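TXT 214 Textile Care and Household Linens
Handout 6: Wrinkling and Recovery in Bed Sheets
Instructor: Elikem Sowah
Revised 12/22/18

6.1 Terms

A crease is a fold line that stays after the load is removed. Wrinkling is the general case: many short creases with no common direction. Recovery is the degree to which a fabric returns to flat once it is released. Recovery is reported as an angle. A strip is folded, held under a weight, released, and read on a dial. A reading of 180 degrees means the fold opened fully. A reading near zero means it stayed shut.

Warp and weft are tested separately and the two values are added. Always state whether a value is a sum or a single direction. The Maro tables in the course reader give sums. The Jaramillo tables do not.

6.2 Why cotton creases

Cotton is mostly cellulose. Neighboring chains are held together by hydrogen bonds. Bending the fiber strains these bonds, some break, and new ones form in the bent position. Water speeds the exchange by getting between the chains in the less ordered regions. A sleeper supplies load, warmth and moisture for hours at a time, so a used sheet creases more than the same sheet folded on a shelf.

Polyester takes up very little water and recovers well at room temperature. Blends fall between the two.

6.3 Effect of weave and finish

Plain weave has the most interlacings per unit area. The yarns cannot shift easily and the fold is taken up by the fibers. Sateen has longer floats, more yarn movement, and usually a higher recovery angle in the same fiber. Resin finishes cross-link the cellulose and raise recovery, at some cost in tear strength. See the Clindthorpe data, reader section 4.
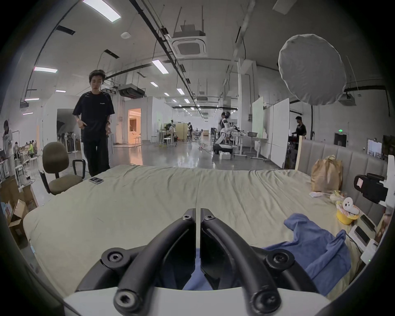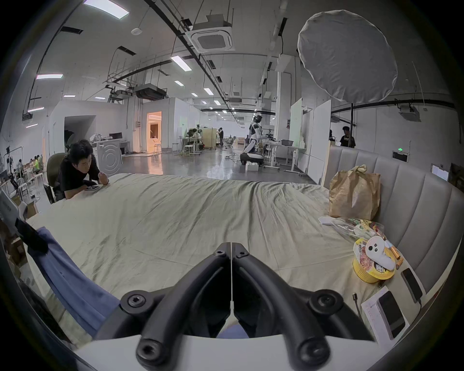
Wrinkled sheets in a pale green shade.

6.4 Sampling for the February lab

1. Cut strips from the center panel of the sheet. Stay 100 mm from any hem and 200 mm from a selvage.
2. Mark the warp direction on each strip before cutting the next.
3. Condition overnight in the lab cabinet. Handle by the ends only.
4. Test half the strips face to face and half back to back.
5. Discard any strip that curls or twists on release. Record the discard.

The Wendetside set is stored in drawer 702. Sign it out and return the unused cloth flat.

6.5 Reading

Reader section 4, all. Reader section 5, through the part on liquid ammonia treatment. Problems 3 and 5 are due at the start of lab.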